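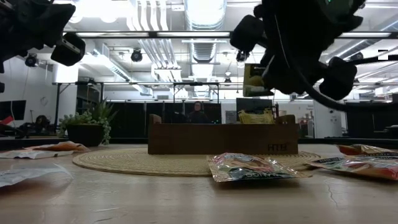
Saturday was the first full day with both arms running off the same controller. Until now the left one had its own supply and a separate laptop, and keeping the two in step was a matter of pressing two keys at once.

The job is picking up snack packets and putting them in a wooden box. I picked it because packets are awkward. Foil creases, slides about and catches the light, and the depth readings go to pieces wherever it shines. A thin plastic bag is worse again.

I did 107 tries over the day. The first 30 were poor. The fingers came down too high and closed on air, which I put down to the table height in the config file. It was out by 13 mm, left over from the old bench at Distmont. With that fixed the arms at least reached the packets, though the right one still clips the end of the box if it comes in from the side.

I've moved the cable on the right arm twice and am still not happy with it. It wants to swing out when the wrist turns. The clips from Tretow are too small, so I'll print some.

The control code is now 1,991 lines, and a fair bit of that is me switching things off. I'm calling the whole thing Ratum for now, as the folder needed a name.

Still to do:
New finger pads, softer ones
Proper stop button within reach of the chair
Slow the left arm down near the box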